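**May, vote-ingest notebook, Gundard final**

Continuing from the semifinal notes. Object tonight was to find out why the on-screen tally for the Gundard final lagged the audited count, and whether the lag could have changed which act was shown as leading when the lines closed. The producers want something they can give the press desk before the fan accounts settle on a theory of their own.

Setup as before. Bivell takes app votes, Flemik takes phone and text, both push to the merge queue, and the merge queue feeds the graphics box in the Buckley studio. Replayed the full voting window from the logs at 1x, then again at 4x. Clock on the replay host was synced before each run. Did not touch the production keys.

Run A (1x), 20:10 start:

- Bivell stream clean, no gaps.
- Flemik stream arrives in bursts. Gap between bursts is 30 seconds, fixed, regardless of load.
- Merge queue holds app votes until the matching Flemik batch lands, then releases both.
- Graphics box polls on its own timer and takes whatever is there.

So the tally viewers saw was always at least one batch behind on phone votes. During the second performance recap the poll and the batch drifted out of step and the screen skipped an update completely. The bar for the dance act stood still, then jumped. That is the jump in the clip everyone is sharing as proof that votes were added by hand.

Run B (4x): same pattern, compressed. Skipped update reproduces at the same log offset. I am satisfied it is timing and has no dependence on who the votes were for. 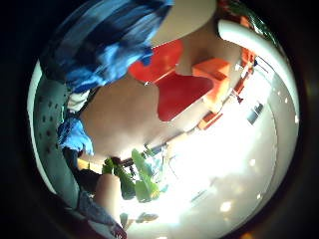 Cathal Nic Aodha wrote back on the channel that timing accounts for the jump but leaves the rejected votes unexplained, and that the rejects are what the fans will go after next. He asked for the reject file to be split by reason code before anyone signs the page.

Fair point. Pulled the reject file. 134 rejects in the last batch, against single digits in the batches before it. Split by code:

- Most are "window closed," i.e. stamped after the host called time. Expected. People vote on the countdown.
- The rest are "over limit," meaning a number that had already used its allowance.
- 2 have no code at all. Both came in through Flemik. Both have a valid stamp inside the window.

The uncoded pair should have been counted. They do not affect the placing, the margin is far larger, but a valid vote without a reason code should not be possible. Looks like the parser drops the code field when the carrier prefix is blank, and the merge queue then treats a missing code as a reject. Wrote a test that feeds it a blank prefix — fails every time on the current build. Passes if the queue is told to hold uncoded votes for review.

Not checked yet: whether the same thing happened in the semifinal. The raw files are archived, and I need the archive key from Buckley to open them. The semifinal margin was much closer, so this matters more than anything above.

For the press desk, draft wording only: the on-screen bars are indicative, the result is taken from the audited count, and the audited count was complete before the envelope went to the host. Left out the parser fault until the semifinal is checked. Cathal disagrees with leaving it out. Noted.

To do:

- [ ] Archive key, then replay semifinal with the patched queue
- [ ] Ask Flemik if the batch interval can be shortened for live shows
- [ ] Lock graphics poll to batch release
- [x] Blank-prefix test committed
- [ ] Send Cathal the split file with the numbers masked

Stopped 23:40. Replay host left running, logs on the shared drive under the show name.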